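Testers wanted for tile and grout cleaners – skeptics preferred

Most cleaner labels promise that grout will look new after a single use. I have read plenty of them and believe very few. Trisa is looking for people at home who will use two products, Mikik and Trinen, on their own shower tile and tell us plainly whether they see any difference. 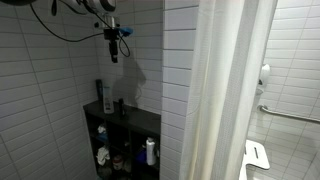 White subway tile with gray grout lines in a shower stall.

You need a tiled shower, a bit of patience and no ties to anyone who sells cleaning products. "Smells lovely" is not a result. Neither is "my sister likes it." If plain water does the job just as well, write that down – we will print it.

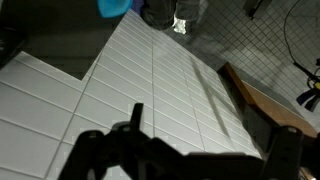

Glossy white tile, light gray grout.

Testing runs until March. Pay is $300, sent after your last report comes in. No reports, no money, and please don't ask for free bottles instead.

Write to Sabine Hinrichs at Trisa, Box 2133, by July 11, 2021. Tell us what you clean with now and why you doubt it. Questions about pay go to Jörg Tiedemann, extension 323.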